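Tabla encolada de madera clara: se abarquilla después de aplicar el aceite

Foro de carpintería > Acabados y secado
Publicado el 15 de abril de 2019

torno_lento
Tengo una tabla encolada a canto, de 720 mm de largo y 25 mm de grueso, comprada ya cepillada en un almacén de Nendton. Estuvo en el taller desde diciembre, apoyada en horizontal, y se mantenía plana. Hace unos días di aceite Vuleo por una sola cara y la dejé sobre el banco. Ahora presenta una flecha de 3 mm en el centro, medida con regla. La cara aceitada es la convexa. El taller no tiene calefacción. ¿Conviene cepillarla de nuevo o puede recuperar la forma?

zumunik_taller
No la cepille todavía. Si quita material ahora y la humedad se iguala más tarde, la tabla se curvará en sentido contrario y habrá perdido grueso.

El aceite por una sola cara frena el intercambio de humedad en esa cara y deja la otra libre. Si el ambiente se seca, la cara sin tratar pierde agua antes, se contrae y queda cóncava. Coincide con lo que describe. El apoyo agrava el problema: sobre un banco macizo la cara inferior apenas respira. Procure una superficie con paso de aire, o bien rastreles.

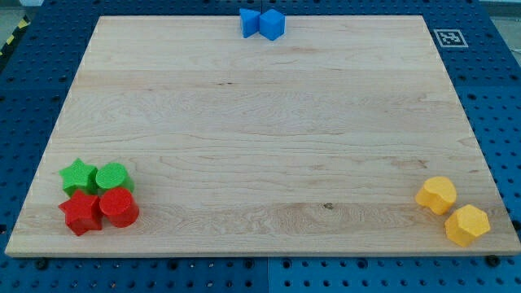 Tabla clara apoyada sobre panel perforado.

El procedimiento que sigo es este. Se coloca la tabla sobre rastreles de igual sección, con la cara cóncava hacia arriba, y se deja sin prensar hasta que la flecha no varíe entre dos mediciones. Después se aplica una mano fina por la cara desnuda y se respeta el secado que marque el envase. Si la deformación residual es de hasta 2 mm, se corrige con los tornillos de fijación -- siempre en taladro rasgado, para que la madera pueda moverse a lo ancho. Por encima de ese valor, cepillado ligero por ambas caras, quitando lo mismo en cada una.

Compruebe también la dirección de los anillos en las testas. Si todas las lamas se encolaron con el corazón hacia el mismo lado, el movimiento se suma.

Leclerc
A mí me pasó con una balda. Le puse peso encima y quedó bien, aunque no recuerdo cuánto tiempo la tuve. Yo no me complicaría.

torno_lento
Revisadas las testas: lamas alternas, salvo las dos del borde. La he puesto sobre rastreles. Volveré a medir antes de dar la otra cara.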